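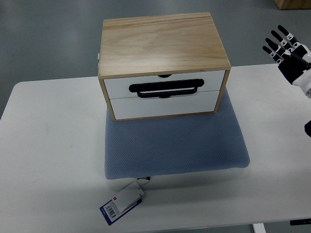
Fig. 1. Two-drawer cabinet on a padded work surface, drawers closed.

Section 6. Fitting the Handle and Setting Up the Drawers

This section covers the last stage of putting together the Sunstead two-drawer desktop cabinet. You should have finished the outer frame (Section 4) and both drawer boxes (Section 5). If the frame still rocks when you press on one corner, go back to Section 4 and even out the screws before you continue.

Allow 23 minutes for the whole section. No power tools are needed.

6.1 Before you start

Work on a table at a comfortable height, with light coming from the front or side. Put a cushion or pad under the cabinet. The wooden frame is soft enough to dent, and grit on a hard tabletop will scratch the bottom edge when you turn the cabinet around. A seat cushion works well if it is flat and wider than the cabinet. Place the cabinet toward the back of the pad so there is bare fabric in front to lay the drawers on. Tuck hanging tags and labels out of the way of the drawer fronts, or remove them if you plan to keep the cushion.

You will need:

The finished frame
Upper and lower drawer boxes
The black handle
Two handle screws (bag C)
A small Phillips screwdriver
A soft, dry cloth
A little plain candle wax (optional)

CAUTION: Bag C contains small parts. Keep it away from children and pets until the screws are in place.

6.2 Telling the drawers apart

The two drawers look alike but they are not interchangeable. The upper drawer has the taller front panel and is the one that takes the handle. The lower drawer is slightly shorter. Both have a half-round finger notch in the middle of the top edge.

If you are unsure, stand the drawers side by side on the pad with the notches up. The taller front goes in the upper opening.

6.3 Fitting the handle

1. Take the upper drawer and lay it on its back panel so the white front faces up.

2. Find the two screw holes in the front. If they are filled with paint, clear them from the inside with the tip of a pencil. Do not drill them wider.

3. Hold the handle across the front, level with the drawer, with the open slot toward the bottom edge. The finger notch must be at the top.

4. Push the first screw through from inside the drawer and turn it by hand until it catches. Leave it loose.

5. Start the second screw the same way.

6. Check that the handle is level, then tighten both screws a little at a time, going back and forth between them.

7. Stop when the handle no longer moves under your thumb.

CAUTION: Do not overtighten. The front panel will pull inward around the screw, and the mark will show from the outside.

NOTE: The lower drawer has no handle. It opens by its finger notch, which sits just under the black handle when both drawers are closed. The handle reaches down over the line between the drawers. This is correct and does not mean it has been mounted too low.

6.4 Putting in the drawers

1. Turn the cabinet so the open front faces you. The thin darker seam line across the top should be at the back.

2. Wipe the inside of both openings with the dry cloth. Sawdust from the screw holes tends to collect in the corners.

3. Slide in the lower drawer first. Support it underneath with your free hand until it is halfway in, then push it home with your fingertips spread across the front.

4. Slide in the upper drawer, keeping it level so the handle does not knock against the drawer below.

5. Press both fronts gently. They should stop flush with the wooden border all the way around.

6. Open and close each drawer a few times. To open the lower one, hook a fingertip into the notch from below the handle and pull straight out.

NOTE: The drawers have no stops. Keep a hand under them when pulling them out all the way.

6.5 If a drawer does not sit right

Drawer sticks on one side
Take it out and look along the bottom edge on that side for a shiny rub mark. Wax the mark lightly. If it still sticks, loosen the frame screws on that side by a quarter turn.

Drawer stands out from the frame
Check behind it first. A leftover screw or a fold of packing paper is the usual cause. If the space is clear, check that the back panel of the drawer is fully down in its groove.

Gap is wider at one end of the front
Make sure the cabinet is resting evenly. A soft pad can tip it enough to change the gap. Move the cabinet to a flat, firm surface and look again before you adjust anything.

Handle rubs on the lower drawer
Loosen both handle screws, press the handle upward as far as the holes allow, and tighten again. If it was put on upside down, take it off and repeat 6.3.

Drawers are in the wrong openings
The taller drawer will not go into the lower opening without force. Remove both and start 6.4 again.

6.6 Moving the cabinet into place

1. Take out both drawers.

2. Lift the frame with one hand on each side, near the bottom. Do not lift by the top board.

3. Set it down on a dry, level surface, away from radiators and direct sun. Pale wood darkens with light, and an object left standing on top will leave a lighter patch.

4. Put the drawers back, lower one first.

Leave a finger's width behind the cabinet if it stands against an outside wall.

The cabinet is meant for stationery, sewing supplies, cables and other light items. Put the heavier things in the lower drawer. Do not stand on the cabinet or use it as a monitor riser.

6.7 Care

Dust the wood along the grain with a dry cloth. Wipe the white fronts with a damp cloth and dry them right away, paying attention to the notches, where fingermarks build up. Avoid scouring pads and any cleaner that contains bleach or solvent.

Check the handle screws after the first month and then whenever the handle feels loose. In damp weather the drawers may run a little tight. They will ease by themselves when the air dries out, so do not sand them.

6.8 Spare parts

Spare handles and bags of screws can be ordered from Sutter Parts Desk. Give the part number and the color of your drawer fronts.

Handle, black: part 177
Screw bag C: part 43

Drawer fronts are not sold separately. A damaged front is replaced as a complete drawer, so please say whether you need the upper or the lower.

Section revised 15 July 2026. Text: Fatima Oosthuizen. Assembly check: Precious Ngubane.

Continue to Section 7, Stacking Two Cabinets, or go to Section 8 if you are using one cabinet only.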